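Two Halls and a Lot of Handbags: A Visit to the Renberg Carry Goods Fair

Posted 2 July 2020 in Shows and Showrooms

I should say up front that I don't love trade fairs. You pay to park, you pay for a sandwich, and then a stranger in a lanyard tells you that a tote with an extra zipper is going to change your life. But we get a lot of mail asking whether the bags in the online listings look as good in the hand as they do on a white background, and the only way to find out is to go and pull on some straps.

Renberg says it had 402 exhibitors this year. That figure is on the banner over the door and on the cover of the program. It seems to include several firms sharing one table, and a coffee stand that also sells key rings. Hall A was full. Hall B had long gaps with potted plants in them.

I started at Wutwood, who make leather totes and crossbody bags, most of them in brown or black. Their sales sheet uses the word "heirloom" four times. The leather on the large tote is good, I'll give them that: thick, even, and it doesn't squeak. The lining is another matter. It is a thin polyester that slid around under my fingers, and on the sample I picked up the stitching at the inside pocket had already started to pull. When I pointed this out I was told it was a show sample and had been handled a lot. Well, yes. So will mine be.

They also have a holster pocket version, with a locking zipper on the side and a stiff panel to keep the shape. It's a sensible layout. The lock is the same little brass-colored thing you get on a diary, and two keys come with it. I asked whether every bag had a different key and the answer was "we believe so."

Next, Ellwood. These are the people behind the backpack with the 2,000 pound strap claim, which has been all over the shopping sites. I wanted to know what that number meant. Is it the webbing, the stitching, or the whole bag with the strap sewn on? After some back and forth it came down to the webbing alone, tested at the mill before it goes anywhere near a bag. That's a fine number for webbing. It tells you very little about the spot where the strap meets the seam, and that's where every backpack I've owned has given up. The bag itself was comfortable. I walked up and down with it for a few minutes with a catalog in each compartment, and the shoulder pads stayed put. It costs too much.

Joon-young Noh, who was running the Pradix stand, was the best company of the day, mostly for being willing to say no. No, their waxed canvas isn't waterproof. No, you can't machine wash it. Yes, the magnets in the flap will wake up some tablets. He had a cutaway of the weekender on the counter so you could see the foam, the board in the base and the doubled canvas at the corners, and he let people poke at it. Pradix made 2,000 of these bags in their first run and he told me the first handful of returns all came from the same buckle. It has been replaced with a metal one. I clicked it open and shut until he moved it out of my reach.

I did ask about the price, which went up in May. He said canvas costs more. Everybody's canvas costs more, and not everybody went up that much, but it was a straight answer.

I skipped the panel on "the future of carry" and went to the one on returns, which had 6 people in the audience including me. It was useful. The main reason shoppers send a bag back is size, and the main reason they get the size wrong is that the photos show nothing next to the bag. A speaker suggested brands put a ruler in the picture. You would have thought he'd asked them to put a rat in it.

Would I go again? For Pradix and the returns panel, maybe. The show discounts were poor. Two of the three prices I wrote down were matched online by the time I got home, with free shipping. If you were planning to buy the Wutwood tote at the fair, check the lining first and bring your own flashlight, as the lighting in Hall B is dim at the back.

Parking was eleven dollars. The cloakroom doesn't take bags. 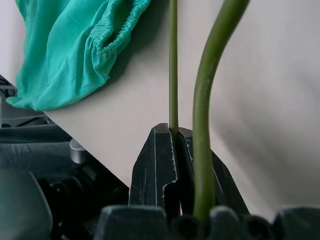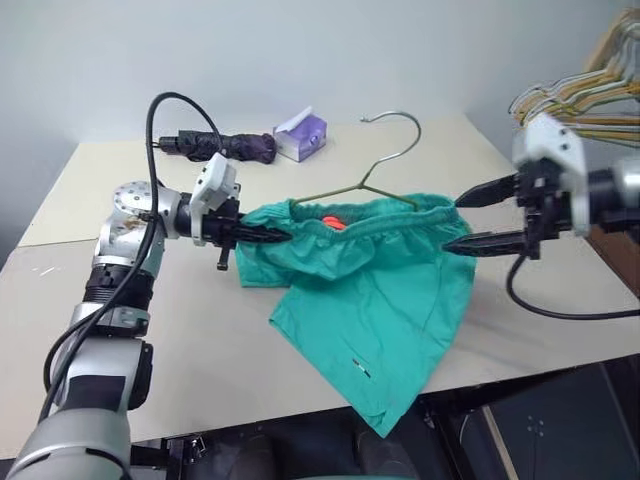

Teal fabric at the board, and the teal shorts beside a wire hanger (second photo).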